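Betreff: Re: Lesekreis, Kapitel über die Gleichmut — muss man sie wollen?
Liste: Wekach-Rundbrief, Gespräche über Lebensführung und Philosophie
Datum: 2026-06-15

Liebe Mitlesende,

ich antworte auf die Frage nach der Gleichmut, die letzte Woche über die Liste kam. Das Zitat lasse ich stehen, damit auch die folgen können, die das Archiv nicht durchsuchen wollen.

> Hallo zusammen,
>
> wir haben in der Gruppe Dotano das Kapitel über die Gleichmut
> gelesen und sind hängen geblieben. Der Text sagt, man solle Lob
> und Tadel gleich aufnehmen. Das klingt gut, solange man am Tisch
> sitzt. Im Alltag kommt es mir wie eine Art Abstumpfung vor. Wer
> sich über nichts mehr freut, den kann natürlich auch nichts
> kränken.
>
> Zweiter Punkt: Wenn ich mir vornehme, gleichmütig zu sein, dann
> will ich ja etwas, nämlich die Gleichmut. Ist das Wollen dann
> nicht schon das Gegenteil davon? Bei uns gingen die Meinungen
> auseinander, und nach zwei Stunden haben wir abgebrochen.
>
> Kennt jemand eine Stelle, die weiterhilft? Und wie haltet ihr es
> mit dem Üben?
>
> Grüße aus der Gruppe Dotano

Zum ersten Punkt. Ich glaube, in der Frage werden zwei Dinge vermischt, die man trennen kann: die Empfindung und das, was man aus ihr macht. Wenn mich jemand vor anderen tadelt, wird mir warm im Gesicht. Das geschieht, bevor ich irgendetwas beschlossen habe. Die alten Stoiker kannten diese ersten Regungen und haben sie niemandem zum Vorwurf gemacht. Auch der Weise erblasst, wenn das Schiff im Sturm liegt, so steht es sinngemäß bei Gellius, der sich auf Epiktet beruft. Erst danach kommt die Zustimmung. Ich kann den Satz »Mir ist etwas Schlimmes geschehen« unterschreiben oder eine Weile liegen lassen. Die Übung setzt an dieser zweiten Stelle an.

Abstumpfung wäre für mich, wenn schon die erste Regung ausbleibt. Das habe ich an mir selbst erlebt, in einem Winter, in dem ich sehr müde war. Ich war damals durch nichts zu kränken und habe es zunächst für einen Fortschritt gehalten. Es war keiner. Mir war schlicht alles gleich, auch die Menschen, die mir am nächsten stehen. Im Rückblick ließ sich der Unterschied leicht feststellen: Wer gleichmütig ist, hört noch zu. Ich habe in jenem Winter nicht zugehört.

Mit der Freude verhält es sich meiner Ansicht nach ähnlich. Es verlangt ja keiner, dass man ein Lob mit steinernem Gesicht entgegennimmt. Man darf sich freuen. Schwierig wird es am nächsten Morgen, wenn man aufwacht und das nächste Lob braucht.

Zum zweiten Punkt, dem Wollen. Der Einwand ist alt und wird in vielen Traditionen besprochen. Rein logisch halte ich ihn für schwächer, als er aussieht. Wer einschlafen will, liegt wach, solange er es angestrengt will. Trotzdem kann er das Licht löschen und das Fenster öffnen. Das Wollen richtet sich dann auf die Umstände, und das Einschlafen kommt oder kommt nicht. So verstehe ich auch die Bhagavadgita, wo es heißt, man habe ein Recht auf das Handeln, nie aber auf dessen Früchte. Gewollt wird dort durchaus, nämlich die Handlung.

Ich gebe zu, dass damit nicht alles geklärt ist. Es bleibt ein Rest. Auch wer nur die Umstände herrichtet, tut es in einer Hoffnung, und die Hoffnung kann enttäuscht werden. Im Puvex-Kreis wurde einmal vorgeschlagen, die Enttäuschung einfach als weiteres Übungsstück zu nehmen. Mir war das zu glatt. Auf diese Weise lässt sich jeder Einwand in die Lehre einbauen, und dann kann sie an nichts mehr scheitern. Eine Lehre, die an nichts scheitern kann, sagt mir auch nichts über mein Leben.

Zur Frage nach dem Üben. Ich führe seit vergangenem Dezember ein Heft, in das ich abends einen einzigen Vorfall eintrage. Es geht immer um dieselben drei Angaben: was geschehen ist, was ich mir dazu gesagt habe und ob der Satz stimmte. Das Heft hat 100 Seiten, und 26 davon sind beschrieben. Man sieht daran, dass ich viele Abende auslasse. Eine Regel habe ich mir trotzdem gesetzt — keine Nachträge. Wenn ich zwei Tage später aufschreibe, was mich geärgert hat, ist es bereits eine Erzählung geworden, in der ich meistens recht behalte.

Beim Durchblättern fällt mir auf, dass die großen Dinge kaum vorkommen. Es stehen vor allem Kleinigkeiten darin. Ein Brief ohne Anrede. Jemand, der mir ins Wort fällt. Eine Rechnung, die ich für falsch hielt und die richtig war. Bei mehr als der Hälfte dieser Einträge stimmte der Satz nicht, den ich mir dazu gesagt hatte. Meist hatte ich eine Absicht unterstellt, für die es keinen Hinweis gab.

Was Stellen zum Weiterlesen angeht: Im Handbüchlein des Epiktet würde ich mit dem fünften Abschnitt anfangen, dem bekannten Satz, dass nicht die Dinge die Menschen beunruhigen, sondern ihre Meinungen über die Dinge. Man sollte ihn aber bis zum Ende lesen. Dort steht, dass der Ungebildete andere beschuldigt, der Anfänger sich selbst und der Gebildete weder den anderen noch sich. Diesen Schluss lassen viele weg. Für eure Frage nach dem Abstumpfen ist er nützlich, weil er zeigt, dass auch die Selbstanklage noch zur Unruhe gehört. Bei Seneca passt die Schrift über die Seelenruhe, bei Meister Eckhart das, was er zur Gelassenheit sagt. Eckhart ist schwerer, und ich würde ihn in kleinen Portionen nehmen.

Vom Sammelband der Reihe Jatoi rate ich für Gruppen eher ab. Er bietet 400 kurze Sprüche ohne Zusammenhang, und man nickt zu jedem. Zum Streiten taugt er nicht, und nach eurer Nachricht zu urteilen war der Streit doch das Beste an dem Abend.

Eine Rückfrage habe ich noch. Ihr schreibt, ihr hättet nach zwei Stunden abgebrochen. Habt ihr am konkreten Fall gesprochen oder allgemein? Nach meiner Erfahrung kommt man weiter, wenn eine Person einen Vorfall aus der eigenen Woche erzählt und die anderen erst nur nachfragen. Die Lehrmeinungen kann man danach immer noch dazulegen. Falls ihr es so versucht, würde mich ein kurzer Bericht freuen, gern auch hier über die Liste.

Wer antwortet, kürze bitte das Zitat auf die Stellen, um die es geht.

Mit Gruß in die Runde

--
Wekach-Rundbrief
An- und Abmeldung über die Listenseite. Beiträge geben die Meinung der Schreibenden wieder. 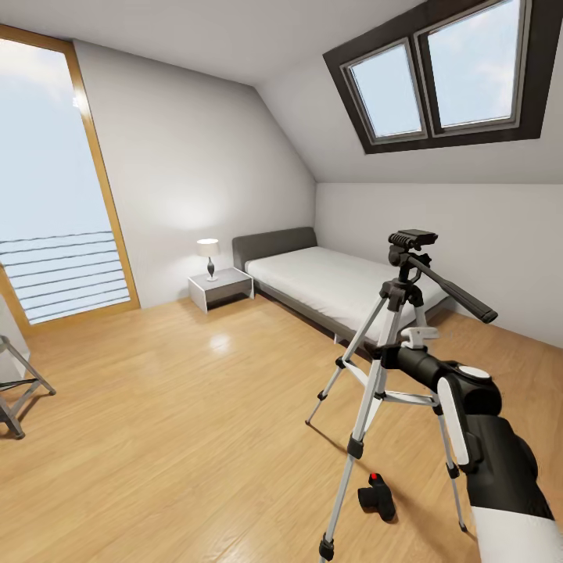
Bild: Dachzimmer mit Stativ, Computergrafik / Bildarchiv Wekach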